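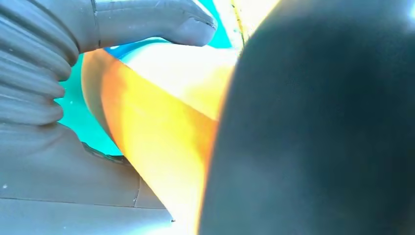
A comment left under the last entry says we should stop calling it tidying up until the thing can clear a table someone has really been using, and that a dishwasher has been doing more housework than any arm for decades. Fair enough. I have put it at the top so that it gets an answer in the same place as the numbers.

Workshop > Notebooks > Gelmont > Table clearing

Gelmont notebook, March 2022

Chore this time: pick loose items off a surface and put them in the tray. Mixed set, long things and short things, nothing heavier than a full mug. Bench by the window at Llewellyn, ribbed fingers on, wrist camera on, lamp at full.

215 attempts, 21 failures. Better than last time but the set was easier, so don't quote one against the other. I left out the two spoons that lie flat and the folded cloth. They go back in next time.

Of the failures, most were at the closing stage. The arm gets to the right place, the fingers come in, and the item rolls or swivels before both sides have hold of it. Long items are the worst for this. If the grip is off the middle, one end dips and then catches the rim of the tray on the way over. A person would just shift their hand along. We open, back off and start again from above, and that takes longer than doing the whole job by hand.

Light is still a nuisance. With the gripper right in close, the dark finger covers the right half of the wrist view and the yellow-orange piece burns out to nearly white along the top. The turquoise surface behind it comes out fine. So the camera is least use at the point where we most want it, and the grip check is working from an edge made mostly of glare. Exposure is fixed at the moment. Turning the lamp down helped with the pale items and made the dark ones harder to find, so no overall gain. I want to try a lower exposure for the last bit of the approach only. That is a small change in the Helis config but it needs the arm stopped and restarted, and I didn't want to do it halfway through a run.

Fingers: counter stood at 2378 closes when I packed up. We said we would swap them at 4000 whatever they look like. There is a small dark scuff at one tip. No idea when it got there, so I have started a page at the back for marks and wear. Please write in it if you see a new one. Spare pair from Sudura is in the second drawer, still in the bag. Don't mix one old and one new.

Back to the comment. Can it clear a table? It can clear a table that we have laid out for it, with things spaced a hand's width apart and nothing wet, nothing stacked and nothing full. Plates it can't do at all with these fingers. Cutlery only if the handle sits up off the surface. Sorting is better than I thought it would be, and once something is properly held it nearly always ends up in the correct half of the tray.

On time it loses badly. I did the same set by hand and was finished before the arm had put down its third item. Speed could go up a bit, but the slow part is looking and deciding, and running the motors faster won't touch that.

Where I disagree with the comment is the dishwasher. The dishwasher does its bit after somebody has scraped, carried and loaded. The carrying and loading is the part we are after, and it is the part nobody has a box for. I would say the shop-floor version of this is a lot closer than the kitchen one. Returning hand tools to a marked board, or emptying a parts tray at the end of a shift, is the same few items in the same light every time. If I had to put it somewhere useful tomorrow I would put it there and leave the kitchen alone.

To do before the next run:

- exposure change for final approach, test on the pale items first
- flat spoons and cloth back in the set
- try gripping long items nearer the middle, even if the approach is longer
- lower the tray or cut the rim down
- log failures by stage, the single "fail" column is no good
- move the lamp to the other side and repeat a short run

Tray is on the shelf over the sink. Arm is parked and powered off at the wall. The next table run is down for April if the bench is free.

Last updated: April

This site uses cookies to remember your settings. By continuing to browse you agree to their use. Accept | Manage preferences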